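Home | About | Projects | House Stuff | Archive | Contact

The big cleanup, part one (of who knows how many)

So March got away from me and the place got away from me too. If you've been reading for a while you know the downstairs at Arkport is where everything lands: packages, coats, the thing you were going to fix, the thing you bought to fix it with. I walked in one morning with my coffee, couldn't find a flat spot to put the cup down, and decided that was it.

Khrystyna had been saying it since Christmas, to be fair to her. She's the only one of us who puts things back. Behrouz and I are more the "I'll need it again in a minute" type, and then the minute is six weeks.

My first idea was to clear the whole floor in a single afternoon. Ha! We got as far as the back wall before Ehsan found a box of old Getach catalogs and sat down to read them, and that was the end of the afternoon. (They're great, by the way. Whole pages of drawer handles.) After that I changed the plan and we started doing one thing at a time: ceiling and lights first, then the stairs, then the floor, then whatever is sitting on top of something else. Top to bottom, like my mother does it, so the dust only has to be dealt with once.

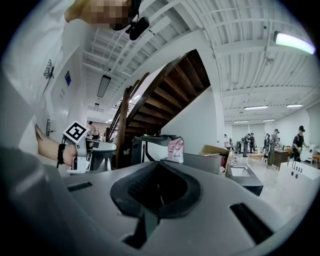
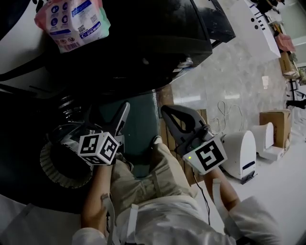 I'd been dreading the stairs the most, so of course I left them until after lunch. You can vacuum the top of a stair pretty quickly, but the underneath is a different animal, and ours gets looked at more from below than from above. Dark wood, too, and you can see in the first picture how the treads stack up one over the other with all those edges going around. Every edge is a little shelf for dust. I used a soft paintbrush, a dry one, and went along each joint, and then a barely damp cloth, and then I went up and did the handrail posts one by one with an old sock over my hand. The sock is the best tool I own. It bends around a post like nothing you can buy, and when one side gets gross you turn it inside out and keep going.

Don't use anything wet and soapy on wood like that unless you've tried it somewhere hidden first. I did that on a table once and there's still a pale patch under the fruit bowl.

The ceiling I'm less proud of. All those ribs and beams look lovely when you're lying on your back thinking about life, and they're a pain when you're on a ladder with a duster. I did the ones I could reach. The others are going to wait for Hooman, who has longer arms and is much calmer on a ladder than I am. While I was up there I also started wanting a new lamp, and I found one from Fikico for $149, put it in the cart, took it out, put it back in. It's still in there. Somebody talk me out of it.

Then the floor. We've got the grey marble, which I love because you can mop it in no time and it looks like a hotel lobby for half an hour, and then there's the wooden part, which can't have the same mop anywhere near it. Two buckets, two mops, and I tied a red string on the handle of the wood one so people would stop mixing them up. People (Behrouz) still mixed them up.

The cables are the part I haven't solved. White cables on a grey floor, all in a tangle like noodles, and every time I pick one up to see where it goes, three others come along. I've tried velcro ties, and a basket, and being angry. Farzad swears by winding each one into a figure eight and hanging it on a hook with a label, and he's probably right, but that means hooks, and hooks mean drilling, and I'm not allowed to drill before 10 a.m. anymore.

One small win: wipes. I used to keep them under the sink, where they were no use to anyone. Now there's a pack left out wherever people are working, and spots get wiped up while they're still spots. The packet does wander. I've stopped chasing it.

Next up is the shelf by the door, also known as Escobar, after the cat who used to sleep on it. It's holding paint cans, a bike pump and a bag of bags, and I think a fair bit of that can go. If you've got a good way of hanging long cables without drilling into anything, leave me a comment, please. I've still got half a roll of velcro and I'm willing to try again.

1,307 views | 3 shares | 3 comments

Contact | Copyright, all posts and photos by the author | Back to top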